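Keeping the Kitchen Cell in Tolerance

By Ganine Wong

The household cell at Torkham spends its working hours on one small round table. Its current job is cookware: find a glass pot lid by its knob, grip it, move it, release it. The task is simple to describe and hard on the hardware, and the crew that looks after the cell now gives as much time to upkeep as to programming.

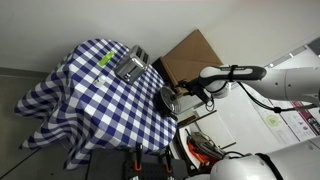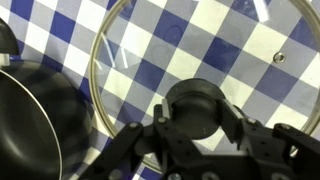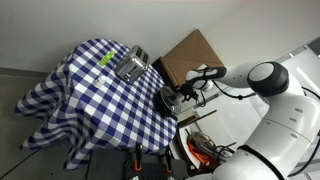
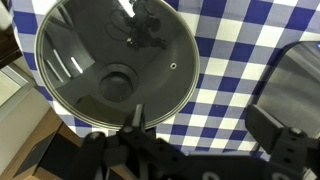

The cookware cell at Torkham, from the room and from the wrist cameras. The checked cloth stays on the table in all four views.

Upkeep begins at the fingers. Contact pads are inspected every 800 grips and replaced at 2,000, or earlier if an edge lifts. A glazed pad will still hold a knob at rest but lets it rotate once the arm accelerates. Replacement takes roughly 5 minutes per gripper. The linkage screws are checked with a torque driver at the same stop, and a witness mark goes on each head.

The wrist camera is next. Glass is a poor target: the pattern of the cloth shows through it, and overhead lights leave streaks that move with the arm. The Gratness calibration routine takes three poses over a printed target before the cookware goes back on the table. If the poses disagree, the bracket is reseated and the routine starts over.

Cables get the least attention and cause the most stops. Slack at the wrist has to allow full rotation without dropping low enough to catch a pot handle — a narrow window on an arm that works this close to a tabletop. The crew runs the wrist to both limits by hand after any change to the ties.

The table itself is left unbolted. Its position is checked each morning against tape on the floor, and the cloth is allowed to wrinkle. A revised finger with a deeper pad recess is due for trial in December.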